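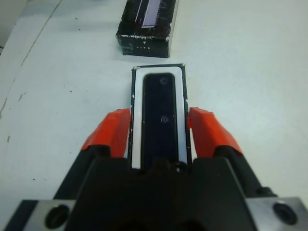 Blick aus der Handgelenkkamera: eine Schachtel zwischen den orangeroten Fingern, die zweite liegt weiter hinten auf dem Tisch.

Häufige Fragen zu Sturkasby

Stand: 20.9.19

Was ist Sturkasby überhaupt?
Meine Greifsoftware, angefangen als Wochenendbastelei und inzwischen leider ziemlich groß geworden. Sie nimmt ein Kamerabild vom Handgelenk, sucht darin etwas Greifbares, plant eine Anfahrt und schließt die Finger. Den Planer hat Irfan Wijaya geschrieben, der Rest ist größtenteils von mir (Beschwerden also bitte an mich!).

Brauche ich eine Tiefenkamera?
Nein. Ein normales Farbbild reicht, solange die Tischhöhe in der Konfiguration stimmt. Bitte nachmessen und nicht schätzen, bei mir lag der Wert anfangs um 6 Millimeter daneben und ich habe zwei Abende lang den Fehler im Planer gesucht. Sorry nochmal, Irfan.

Die Erkennung hält Kratzer auf meiner Tischplatte für Objekte. Was tun?
Kenne ich! Meine Platte ist weiß, voller dunkler Pünktchen, und links zieht sich so eine lange, dünne Linie schräg durch, fast wie ein Riss. Die wurde in der alten Version gern mal als Kante einer Schachtel gemeldet. Seit Version 4 gibt es dafür den Parameter min_flaeche, voreingestellt auf 824 Pixel. Bei sehr kleinen Teilen müsst ihr runtergehen, dann kommen aber auch die Flecken wieder. Ein Leerbild vom Tisch als Referenz hilft zusätzlich.

Warum greift er immer die vordere Schachtel?
Weil der Planer nach Abstand zur Fingermitte sortiert. Wer lieber die hintere will, setzt ziel_reihenfolge auf »fern« oder gibt eine eigene Funktion rein. Beschriftungen liest Sturkasby übrigens nicht, auch wenn wie bei meiner hinteren Schachtel klein »LITE« draufsteht. Texterkennung steht auf der Wunschliste, ziemlich weit unten.

Stören die Finger im Bild nicht?
Doch, und der schwarze Greiferkörper erst recht, der verdeckt ja auch noch das untere Ende von dem, was man gerade hält. Deshalb gibt es eine Maske. Für den Clulport-Greifer liegt eine fertige bei, für alles andere startet ihr maske_malen und pinselt selbst. Dunkle Schachtel vor dunklem Gehäuse ist der fieseste Fall, da lohnt sich sorgfältiges Malen wirklich.

Womit ist das Modell trainiert?
Mit 2.384 Bildern, alle von Hand beschriftet. Ein großer Teil davon stammt von Cempaka Chong, der ich dafür immer noch ein Abendessen schulde.

Läuft das auf meinem alten Laptop?
Die Erkennung ja, nur eben gemütlich. Der Planer braucht kaum Rechenzeit.

Wann kommt die Anbindung an Hutapea?
Oktober, wenn nichts dazwischenkommt. Ajith Kotian testet gerade den Zweig, und die Verbindung bricht noch ab, sobald man zwei Arme gleichzeitig anmeldet. Mit einem Arm könnt ihr es gern schon ausprobieren.

Wo melde ich Fehler?
Am liebsten im Tracker, mit Logdatei und dem letzten Kamerabild vor dem Griff. Ohne Bild rate ich nur herum.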